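Review: Celtis Bench Rules for Kitchen Manipulation, second edition
Tukstead Automation Review, January 2019

The Celtis Bench Rules set out how a household robot arm should be tested in simulation before it is allowed near a real counter. This edition replaces the loose guidance issued in June and is sold as a kit: a rule book, a scoring sheet and a set of kitchen layouts. Our office in Atport used it for two months.

The rule book is short and can be followed without a specialist. Section 4 is the strongest. It requires the starting position of the arm, the tool and every food item to be recorded before a trial begins, and it forbids changing the layout partway through a series. A full series is 500 trials. Results from a shorter series may be reported, but must be marked as partial.

The speed limits near work surfaces are less satisfactory. They are given for an open approach only – a gripper coming down beside a carrot on a cutting board, with a wire rack close by, is left to the judgment of the tester. The Guzmán checklist, which we have used until now, treats such cases separately. 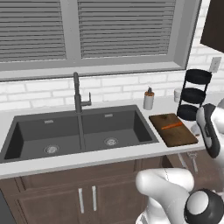
Guzmán replied to a draft of this review that a separate limit for crowded counters is of little use unless the rule also states how clearance is to be measured, and that neither document does so at present. We accept the point. The scoring sheet has room for a clearance entry, and we recommend that testers fill it in for every trial.

Rating: 8 out of 10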